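Re-Padding the Fingertips on a Hand-Held Gripper

Cidside Shared Workshop > How-To Pages > Robotics Bench

Last updated 1/6/26

If you have been using one of the printed hand-held grippers from the robotics bench for any length of time, you already know the feeling. You squeeze, the fingers close on the thing you want, you lift, and it slides gently out and lands back on the table. You squeeze harder. It slides out faster. For a good while I blamed my own grip, then the linkage, and I even reprinted a perfectly good set of links before I thought to look closely at the pads (I was very pleased with those links, too, and they are now in my spares drawer).

So this page is all about pads: how to get the old ones off, how to clean up the plastic underneath, and how to put on new ones that will stay put. It's an easy job for an evening at home or a quiet couple of hours at the workshop, and you don't need to be handy. If you can cover a schoolbook you can do this.

What you'll need

A sheet of thin rubber with an adhesive back. I like the Cludura grip sheet we keep on the shelf next to the heat gun, but any soft rubber sheet of a similar thickness will do nicely.
A sharp craft knife and a fresh blade. Please do use a fresh blade.
A metal ruler and a cutting mat
Rubbing alcohol and a few lint-free wipes
A plastic scraper, or an old store card you don't mind ruining
Fine sandpaper
Tweezers
2 small spring clamps
A hex key that fits your fingertip screws, if your version has them
A hair dryer, in case the glue is stubborn

The instructions are for the Usthorpe pattern of gripper, the one with the wedge-shaped tips on linked arms. If you built the older Oyelaran version with the straight fingers, the cutting and gluing are just the same, but your tips don't come off, and you'll be working with everything in place. It's a bit more awkward but perfectly possible.

How to tell when it's time

I used to wait until things started dropping, and I've stopped doing that. Now I give the pads a proper look every couple of weeks over a sheet of white paper or a pale tabletop, with the gripping sides turned so I can see them both.

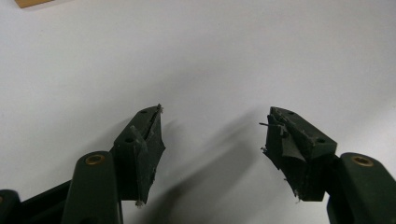
Pads wear from the tip down, at least on every set I've had on my bench, and the tip is the part that does most of the picking up. The first sign is a dull, scratched look on the rubber, and at that stage you can clean them and carry on for quite a while. Once an edge has begun to lift, though, it catches on everything and goes downhill quickly. The pair in the photo are well beyond cleaning: the left one has a frayed strip peeling away at the top of the block, and the right one has a torn flap hanging across its face, with the edge next to it shredded into a fringe. Change both together even if only one looks as bad as that. Mismatched pads will twist whatever you're holding, and it's maddening to chase down later.

Give the brass bushings in the links a glance while you're there, too. If they look bright and sit snugly in the plastic, leave them well alone.

Step 1. Take the tips off, if you can

Undo the screws that hold each fingertip block and slide it free. Put the screws in a dish. I know everybody says this, and I know you're thinking you'll just set them down by the mat for a second, and I have spent a good part of my life on that workshop floor with a flashlight, so please use the dish. Mark the blocks left and right on the back with a bit of tape.

Step 2. Peel away the old pad

Start wherever there's already a loose edge. Take hold of it with the tweezers and pull slowly, keeping it low and flat against the block. A slow pull brings the glue along with it. A fast one snaps the rubber and leaves you with a hundred little crumbs to pick at.

When you reach a bit that won't budge, warm it with the hair dryer on its low setting for a few seconds and try again. Don't be tempted by the heat gun! These are printed parts and they will go soft on you, and a fingertip that has drooped even slightly never closes squarely again.

Step 3. Clean up the face

Push the leftover glue off with the scraper, then wipe with alcohol until the wipe comes away clean. Look along the edges for stray fibers, which love to hide there and will hold a corner of the new pad up just enough to start it peeling. Then give the face a light sanding, only enough to take off the shine, and wipe it once more. Let it dry fully, and try to keep your fingers off it from here on.

Step 4. Cut the new pads

Lay a block face down on the paper backing of your rubber sheet and trace around it with a sharp pencil. Cut just inside the line, so that the rubber stops a hair short of the plastic all the way around. I always used to cut mine generously, thinking more rubber meant more grip, and those overhanging edges were the very first thing to snag.

Round off the top corners as well. A tiny curve is plenty. Square corners lift, and I have ruined enough pads to feel quite strongly about this.

Cut both pads from the same piece of sheet, running in the same direction, and try them dry against the blocks before you peel anything.

Step 5. Stick them down

Peel back a little of the paper at the tip end, line up the tip edge, and press. Then work your way down the block, drawing the paper out from underneath as you go and smoothing with your thumb. It's the same trick as putting the film on a phone screen, and about as nerve-racking the first time. If you trap a bubble near an edge, lift and redo it. A small one in the very middle won't hurt anything.

Put a scrap of backing paper over each pad, clamp it gently, and go and have supper. I leave mine overnight, and 11 hours is my usual, going by when I get home from the workshop and when I've had my coffee the next morning.

Step 6. Put it back together and try it

Refit the blocks on their proper sides and snug the screws up evenly. Close the gripper slowly and look at it against a light. The pads should meet along their whole length. If they touch only at the tips, loosen the screws a touch, close the fingers by hand, and tighten again while you hold them shut.

For a test I pick up a pencil, a wooden spoon, and an egg cup, and then do the egg cup over and over while the radio's on. My last set managed some 80 lifts before I got bored, with no slips.

A few odds and ends

Wipe the pads with a barely damp cloth now and then. Alcohol is fine on bare plastic, but it dries out the rubber if you make a habit of it.

Cut two spare pairs while you have the sheet out and keep them on their backing in an envelope with the gripper.

If you use up the last of the shelf sheet at Cidside, write it on the board by the door. I put in an order at the end of January.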